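Chapter 6
Levers, Handles and Other Small Persuasions

I learned about levers from my uncle, Costel Zamfir, who kept a cider press in a shed outside Trevstead and let me loose on it when I was far too small (my mother never forgave him!). The bar was longer than I was. I hung off the end like washing, and down came the plate, and I felt enormously strong.

So before we get to any sums, I'd like you to go and open a door. Push it by the handle first, then push again with one finger, close to the hinge. Go on, I'll wait.
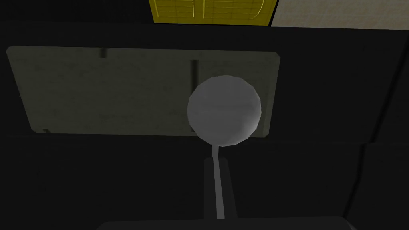 Harder, wasn't it? The door weighs the same both times, so something else must have changed, and that something is the distance between your finger and the hinge. We call the hinge the pivot, and we'll be using that word for the next 30 pages.

Gemma Lombardi tried this with her class and wrote to me that two of them argued about it all through lunch. Have a look at Exercise 2 once you've done the door.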